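**Jundano open bin, grey** — code 606

Rectangular, open top, sides flare outward so you can get your hands (or whatever) in. Good for mixed small parts, odds and ends, picking jobs. Floor marks up with use, wont affect anything. Sold singly or in packs of 2.

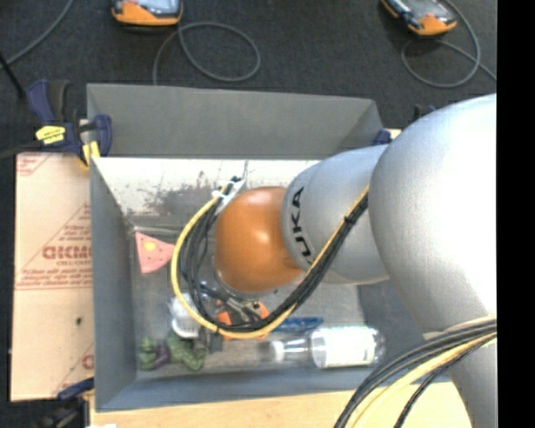 *Grey bin in use, small assorted items. Some scuffing on the inner back wall.*

Lids not availble in this size. Pickup from the Kwok Street counter Thursday, or we ship — orders over $100 go free. Bulk pricing, ask Vega Salcedo. Colour is grey only until February.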